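Acceptance

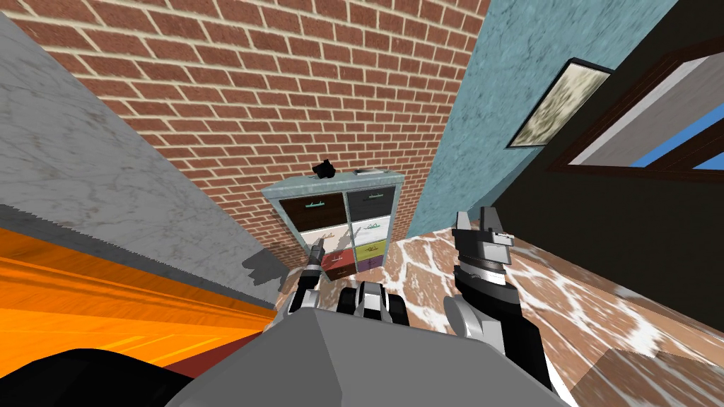 The unit at the cabinet, both arms forward.

The contract had one clause that mattered. Stomano would supply a unit capable of putting away household items in a seven-drawer cabinet, and Dalport would pay on acceptance. Acceptance was defined in Annex C as the completion of 2,000 drawer operations in simulation. A drawer operation was defined as open, place, close. Nothing in Annex C defined place.

The assessor was sent by Abella, which certified lifts, boilers and, since the spring, domestic machines. She was given a desk in the Rudville office, a login and a chair with one arm. The log was already running when she sat down. It recorded each operation on a single line: drawer, item, time taken, result. The result column read OK for as far back as she cared to scroll.

She opened the viewer. The room had a brick wall, a teal wall and a floor of brown and white marbling that no landlord would have chosen. The cabinet stood against the brick. The engineer explained that the surfaces were picked at random so that the unit would not come to depend on them.

"And the drawers?" she asked.

"Same principle. Red, purple, whatever comes up. It has to find the handle."

She watched it find the handle. The gripper closed, the arm drew back, the drawer came out straight. The item was a sock. The arm lowered the sock into the drawer, released it, and pushed the drawer shut with the outside of two fingers. The time was logged. The result was OK.

"Open it again," she said.

The engineer typed something. The arm went back and opened the drawer. The sock hung over the rear panel, half in the drawer and half in the space behind it.

"That is inside the volume," the engineer said.

"Which volume?"

"The volume of the cabinet."

She wrote this down. Then she asked for the operations to be sorted by where the item had come to rest, and the engineer said the log did not hold that. It held whether the item had left the gripper and whether the drawer had closed. She asked if it could be made to hold it. The engineer said yes, in the sense that most things could, and went to telephone somebody.

The answer came back after lunch. The simulator kept the final state of every run, and the states could be replayed. There were 2,750 of them, as the unit had been left on over two nights and had passed its target without stopping. The replay took most of the afternoon. She ate a pear and read the maintenance schedule, which called for the wrist joints to be greased at intervals of 3,975 hours — a sensible figure for a wrist that existed.

At twenty to five the table filled in. In 853 runs the item had ended up behind the drawer, under it, or caught in the gap at the top. Cups did well. Folded paper did fairly well. Anything soft did badly, and did worse in the lower drawers, where the arm had to reach at an angle and let go early.

The engineer read the table standing up.

"My own drawers are like that," the engineer said.

"Are they certified?"

The engineer sat down. Between them they went through Annex C again. It was a page and a half long. The unit had opened, it had released, it had closed. On the wording, it had been finished since the previous night, and Dalport owed the money. On the table, a household using it every day would run out of socks at a rate that could be calculated.

She drafted two sentences for the certificate. The first stated that the unit met the requirement as written. The second stated that the requirement did not include the item being in the drawer. She read them over, moved a comma, and sent both to Abella, Stomano and Dalport with the table attached.

Stomano replied first and asked for the second sentence to be taken out. Dalport replied four minutes later and asked for the first.

She left the desk as she had found it. On the screen the unit had been set going again, with a different wall and the same sock. It opened the purple drawer, held the sock over it, and waited a little longer than before. She stood with her coat on until the line appeared in the log, then asked the engineer to open the drawer.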